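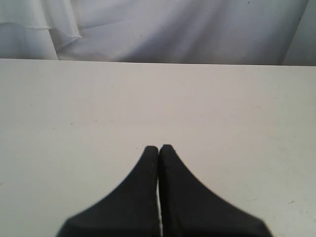 白い台とうしろの布

検索 キーワードを入力 検索

Rilleyについて

Rilley(リレー)は、リップバームとハンドクリームを作って売っている小さな会社です。化粧品の会社の紹介ページというと、たいてい創業者が肌荒れに悩んでいて、旅先で運命の植物に出会うところから始まります。うちにはその種の話がありません。始めた者はもともと化粧品の容器を扱う仕事をしていて、中身より容器のほうが高い品物をずいぶん見てきました。それで、容器を安くしたらどうなるのかを試したくなった、というのが出発点です。

試した結果は思ったほど劇的なものではありませんでした。容器を安くしても、少量生産の充填費と送料で差額のかなりの部分は消えます。「中間コストを削って高品質を低価格で」という宣伝文句をよく見かけますが、あれがどこまで本当なのか、自分たちでやってみてからは余計に疑うようになりました。うちの値段は安いほうだと思いますが、びっくりするほど安くはありません。

作っているもの

定番はハンドクリーム「Clernus(クレルヌス)」です。50グラム入りのアルミチューブで、税込964円。香料なしと、ベルガモットの香りをつけたものの2種類があります。売れるのは香りつきのほうです。社内で使っているのはほとんど無香料のほうで、好みの問題なのでどちらがよいとも言いません。

リップバームは冬の前に出します。例年10月に仕込み、なくなったらその年は終わりです。「数量限定」と書くと希少なもののように聞こえますが、夏に在庫を持つと溶けて形が崩れるので、持ちたくないだけです。味はついていません。色もつきません。塗ってすぐのつやは、ワセリンを塗ったときのつやとよく似ています。

以前はネイルオイルも売っていました。爪の根元に塗ると「爪が強くなる」とうたう商品が世の中にはたくさんあり、うちも企画の段階ではそう書くつもりでいました。ところが、書いてよい根拠を探しはじめると、これがなかなか見つからない。見つかるのは、油を塗れば乾燥した感じが和らぐという、まあそうだろうという話ばかりです。結局ただの「爪まわり用の油」として売り、あまり売れず、やめました。再販のお問い合わせを今もいただきますが、予定はありません。台所のオイルを少し塗るのと何が違うのかと聞かれたら、におい、べたつき、瓶の使いやすさ、としか答えられません。

原料と仕入れ先

シアバターとミツロウは、Gavrilă(ガヴリラ)という原料商から仕入れています。やや高いのですが、ロットごとの書類がきちんと届くのと、不作の年に黙って別の産地のものを混ぜてこないところを買っています。少なくとも混ぜたときには連絡がありました。連絡のない年に本当に混ざっていないかどうかまでは、うちの設備では確かめられません。

チューブの印刷と箱はLundico(ルンディコ)に頼んでいます。最初の版で成分表の文字が小さすぎ、読めないというお叱りを受けたため、いまの版では文字を大きくし、かわりに裏面の詩のような文章を削りました。あの文章は好きだったという方もいて、申し訳なく思っています。内容は、朝露がどうとかいうものでした。

「天然」「自然派」について

Rilleyの商品には「天然由来○%」という表示がありません。計算の仕方がいくつもあって、水を数に入れるか入れないかだけでも数字がずいぶん動くからです。水を入れれば、うちのクリームもなかなか立派な数字になります。立派な数字になるとわかった時点で、載せるのをやめました。

「無添加」も使っていません。何を添加していないのかを書かないかぎり意味のない言葉だと思います。Clernusには防腐剤が入っています。指ですくったり、洗面所に置きっぱなしにしたりするものに防腐剤が入っていないほうが、こちらは落ち着きません。

「敏感肌の方にも」という言い方も避けています。敏感肌の方の肌は人によって違いますし、合わないときは何を塗っても合いません。初めての方は腕の内側に少し塗って、一日ほど様子を見てください。赤みやかゆみが出たら洗い流して使用をやめ、続くようなら皮膚科へどうぞ。

口コミの扱い

公式サイトに星の数は出していません。出していた時期もありますが、発売直後に届く感想というのは、届いたばかりで機嫌のよいときに書かれるものがほとんどです。クリームの評価が知りたいなら、1本使い切ったころに聞かなければならないはずで、そのころにはもう誰も書いてくれません。うちでは購入から6か月後に一度だけメールで感想をうかがっています。返信率は低いです。

「1週間で手が変わった」という感想もときどき届きます。うれしいのですが、載せていません。その1週間に気温が上がったのか、洗剤を替えたのか、手袋をするようになったのか、こちらではわかりませんから。

紹介料をお支払いして投稿してもらうこともしていません。過去に一度だけ、知らないうちに代理店経由で行われていたことがあり、わかった時点で契約を終えました。同じことが二度とないと言いたいところですが、検索して見張る以外の方法をまだ持っていません。怪しい投稿を見かけたら教えてください。
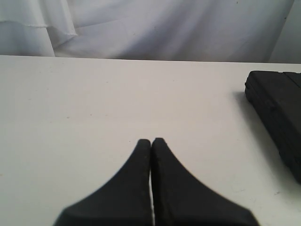

そこまで疑うのなら、どうして化粧品など売っているのか、とお客様から聞かれたことがあります。もっともな疑問で、返事を書くのに何日かかかりました。手が荒れればクリームは要りますし、要るものなら、余計な約束のついていないものが棚に一つくらいあってもいい、というようなことを書いて送りました。その方からは、約束のないクリームというのも一種の売り文句に聞こえる、と返ってきました。そのとおりだと思います。このページ全体についても、同じように割り引いて読んでいただいてかまいません。

環境のこと

アルミチューブは軽く、光を通さず、最後まで絞れるので気に入っています。環境によいかどうかは、はっきり言えません。キャップはプラスチックですし、チューブの内側には塗膜があります。分別の仕方は自治体によって違うので、お住まいの地域の案内をご覧ください。詰め替え用を出してほしいというご要望は多いのですが、袋の詰め替えは家庭で雑菌が入りやすく、衛生面で納得のいくやり方がまだ見つかっていません。見つからないまま「検討中」と書き続けるのも気が引けるので、いまは「やっていません」と書くことにしています。

箱はなくす方向で考えています。贈り物に使う方から反対があり、止まっています。

お店と通販

直営店はありません。取り扱い店はお知らせのページに載せていますが、更新が遅れることがあるので、出かける前にお店へ電話してみてください。通販の発送は平日のみです。夏の間、クリームがやわらかい状態で届くことがあります。涼しい場所に置けばまた固まりますが、粒が残って手ざわりがざらつくことがあり、そういうときは交換しますのでご連絡ください。写真は添えていただかなくて結構です。

定期購入はありません。解約しにくい定期購入を自分たちがいくつも経験したあとでは、作る気になれませんでした。なくなったらまた買ってください。ほかのものでよければ、ほかのものを買ってください。

お問い合わせは問い合わせ欄からお願いします。返信には数日かかります。「肌の悩み相談」はお受けしていません。

このページの内容は2024年7月13日に書き直しました。前の版には「肌本来の力を引き出す」という一文がありました。どんな力のことか社内の誰も説明できなかったので、消してあります。

シェア 50 コメント 6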